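Dimple Locks at the Palanwood Bench: Your Questions

Abbas Vahidi runs the locksport pages and teaches the beginner evenings at Palanwood. These are the things people write in about most.

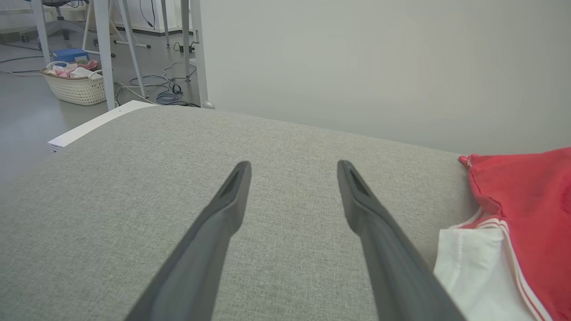 I've only ever picked ordinary pin tumblers. Is a dimple lock a big jump?

It's a jump, but a really fun one! The principle is the same: springs, driver pins, key pins, and a core that wants to turn once everything is at the shear line. What changes is the direction you work in. The key goes in flat and its cuts are drilled into the face of the blade, so you set pins by rotating a flag-shaped tip under them, a little like turning a doorknob with two fingers. If you can open a lock with a few spool pins in it, you're ready to start.

Which lock should I buy first?

Get a cheap one with a single row of pins and a wide keyway. The Floltier practice cylinder is the one we hand out on beginner nights. It comes with 7 pins, and you can take most of them out and add them back one at a time as you improve. Please do that! I tried mine fully loaded on day one and learned very little except how to swear quietly.

What picks do I need?

A small set of flags in left and right versions, with a short, a medium and a long tip. Holtus makes a set of 10 that covers nearly everything. You'll probably use three of them for most of your picking and fight over the rest with your friends.

You'll want a tension tool made for dimple keyways too. Ordinary flat wrenches tend to sit right where your pick needs to go.

How much tension should I use?

Less than you think, then a bit less again. Dimple pins are often short and the tolerances can be tight, so heavy tension binds several pins together and everything feels like mush. If you can't find one clear binder, ease off until something moves.

Every pin feels set but the core won't turn. What's going on?

Usually one of these:

You've overset a pin. Ease off slowly and listen for a click as it drops.

There's a second row you missed. Look down the keyway with a flashlight, or look at the key if you have it. Cuts along the edge as well as the face mean side pins.

You're in a false set. Dimple locks use spools too, and the feeling is lovely once you recognize it - the core gives a little, then stops. Hold light tension and look for the pin that pushes back.

Does it matter that the key works either way up?

Not much for picking. A reversible key simply has the same cuts on both faces, and the lock normally reads one set at a time. It does confuse people when they're decoding a key by eye, so mark one side with a dot of nail polish before you start taking notes.

Can I repin one at home?

Yes, and I'd love it if more people tried. You need a follower of the right diameter, tweezers and a tray with a rim. Some cylinders have their pin chambers sealed with small plugs or a sliding cover, so check before you pull the core. Springs fly a long way. Work inside a clear plastic bag if you have carpet.

How long until I open my first one?

It varies so much. One member opened the Floltier on her very first evening, and another needed most of November. My own logbook has passed 1,000 opens now, and the first page is nothing but blanks and question marks. Write down the binding order each time, even when you fail. It helps more than any video.

Should I lubricate it?

A little dry lube is fine. Skip cooking oil and anything sticky. If the lock came from a flea market, flush it first and let it dry overnight.

Are there any rules?

Two, and we're strict about them. Only pick locks you own or have clear permission to pick, and never pick a lock that's in use. Laws about carrying picks differ from place to place, so read up on yours before you travel with a set.

Where do I send a question that isn't here?

Use the form on the contact page and put Vahidi in the subject line. Photos of the key and the front of the cylinder are a huge help.

Last updated Thursday, November 25, 2021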